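How to check a limited edition print before you buy

Updated December 5, 2019

Most problems with signed prints can be spotted in a few minutes if you look in the right order. The steps use a Lunditz lithograph, but they apply to any numbered edition.

Step 1. Read the number

The edition number is normally in pencil, bottom left. The first figure is the print, the second is the size of the edition. Artist's proofs are marked AP and numbered separately. Compare the edition size with the listing. If the two differ, ask the seller before going any further.

Step 2. Match the certificate

The title, medium, sheet size and number should all agree with the print. Galtlow certificates also carry a stock number, such as 3971, which should be repeated on the label on the back of the mount.

Ask for a photograph of both together if you are buying by post. 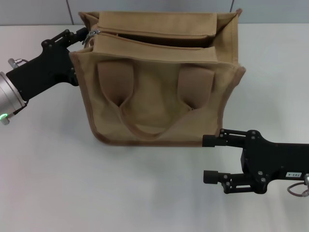
Step 3. Look at the signature

Tilt the sheet under a lamp. Pencil has a slight shine and leaves a faint dent. A printed signature is flat and breaks into dots under a magnifying glass.

Step 4. Check the margins

Look for trimming, tape marks and brown spots. Merier prints should have a margin of 3 cm on all sides. A trimmed sheet is worth less, even when the image is clean.

Step 5. Keep the paperwork

File the invoice with the certificate, away from the print.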